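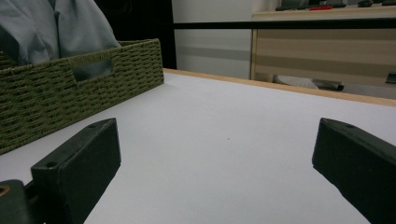 Folding table news, plus the basket roster

Quick one this issue, writing it between loads so forgive the typing.

The new folding table is in at the Clisgate laundry room. White top, pale wooden strip along the edge, wipes down in one go. The old one has gone to the kerb at last. Anyone who ever snagged a good jumper on its left corner will not be sorry.

Woven baskets are back too. Olive green, braided cord, a cutout in the side to get your hand through. Lift by the cutouts, please, not by the rim. Last lot went out of shape inside a winter because everybody hauled them up by one edge, full of wet towels. Wet stuff goes in the plastic tubs under the sink. Woven ones are for dry washing only. There's a sign. It's a bad sign, I made it, but there's a sign.

Table rules, such as they are

One basket on the table at a time. Set it over on the left and you've got the rest of the top to fold on, which is plenty for a shirt and just enough for a double doona cover if you go in quarters. Fitted sheets, take them outside and get a mate on the other end.

Wipe the top before you start. Cloth is on the hook. White shows everything, every bit of lint and every speck, and I'd rather that than the old brown one where you found the biro mark after it was on your pillowcase.

No ironing on it!! Someone asked. The board is behind the door, same as ever, and the cover has been changed. Iron's new as well, the Lumside one from the op shop, tested and tagged. Let it cool before it goes back on the shelf.

No tubs of bleach on it either. Or shoes.

Folding night

Went well, 21 people through the door, more than we had chairs for. Lachlan Laing showed us his shirt method and I promised to write it down for those who missed out, so:

Button the top button and the third one. Face down on the table, collar away from you. Smooth out from the middle with flat hands. Fold one side in to the middle of the back, sleeve straight down along the fold. Same on the other side. Tail up a hand's width, then fold the whole lot in half to the collar. Flip it. Done.

He does his straight from the line, while there's still a bit of give in the cotton. If it's been sitting crumpled in the basket overnight, give it a good hard shake first, then a spritz from the bottle, then leave it flat for five minutes. Collar gets pressed with your fingers, from the points in towards the back. I've tried it on three work shirts and not ironed any of them. Nobody at work said a word, take that how you like.

T-shirts he rolls. There was some debate. The debate went on in the car park until 9.40 pm.

He'll run it again in January if there's interest. Put your name on the sheet by the dryers. Bring your own washing this time, we ran out of things to practise on and ended up doing the tea towels over and over.

Sorting

Please don't leave half-sorted baskets on the table and wander off. I know the Lamier machines take ages on the long cycle (31 minutes if you skip the second rinse, and you can skip it for most things). If you have to go, put your basket on the shelf with a peg and your unit number on it. Anything with no peg goes in lost property at the end of the day.

Lost property right now: one kids' school jumper, several odd socks, a very nice checked flannelette sheet, the pocket hanky with a duck on it that has been here since I moved in. Come and get them. What's left goes to the charity bin on MacRitchie Street end of the month.

Money

Table and baskets came to $816 all up, out of the sausage sizzle and the coin box. There's $40 left over and I'd like to put it to pegs, decent ones, the metal kind. If you've got a better idea, note under my door or catch me by the lines in the mornings.

Dryer two still eats coins. Bloke's been rung. Use one or three untill he comes.

Lint filters, every load, you know who you are.

Door code stays the same for now. Lights off if you're last out.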